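Musyoka Rashidi keeps a jar of dried beans on the windowsill of his office at Rurkivero, and he doesn't like being asked about it. "People come in here wanting to talk about the beans," he said. "I want to talk about how many times you have to pour them before a robot learns anything."

His answer, for the moment, is 792. That is the number of pouring demonstrations his group collected in May, all of them done by people and none by an arm. The person carries a gripper in one hand, with a camera mounted on it, and does the job. The recordings are used to train a policy, and the policy is later run on a real arm in the next room.

I had come with doubts, and Rashidi didn't try very hard to remove them. Two years ago the company was still teaching by remote control. An operator sat at a desk with a pair of levers and watched the arm on a screen. "It was awful," he said. "You could spend a whole morning getting 20 good runs, and the good ones were slow. Everybody moves like they're underwater."

With the hand-held tool, people move at something closer to their own pace. I asked whether that was progress or just a faster way to collect sloppy data. He thought about it for longer than I expected.

"Some of it is sloppy," he said. "We threw out 149 of those runs. Spills, mostly. A few where the tracking got lost and the software thought the hand was inside the table."

That leaves a respectable pile, but I still wonder what is in it. A human wrist makes corrections that the person doesn't notice making. It also bends in ways the arm cannot. Rashidi agreed that this was a real problem and said the operators are told to keep their elbows in and avoid the fancy angles. So the person is being trained to move like the machine, I said, before the machine can be trained to move like the person. He laughed and said I could put it that way if I liked.

He took me to see a session. The soybeans were in a big steel pot, tilted over and held at the rim between the two fingers of the tool, with a sandwich waiting on a plate farther back on the table.

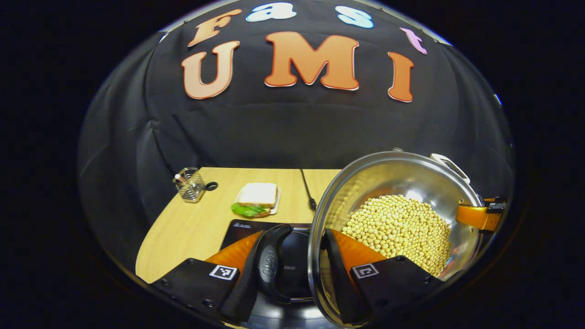
Kirsty Munro thinks the whole argument about speed misses the point. In her view a demonstration is only worth what the arm does with it later, and she would trade half the runs for a gripper that could feel the weight shift as the beans start to slide. Without that, she told me, the policy is guessing from pictures, and a heavy pot punishes a bad guess.

Rashidi has heard this before. "She's right about the weight," he said. "But we don't have that sensor, and we do have the cameras."

I asked for a success rate on the arm. He said he wouldn't give me one until the pouring had been tried with a pot and a table the policy had never seen. That test is planned at Lokon, on another bench and with different operators. He hasn't promised a date, and I didn't get the feeling that he was hiding one.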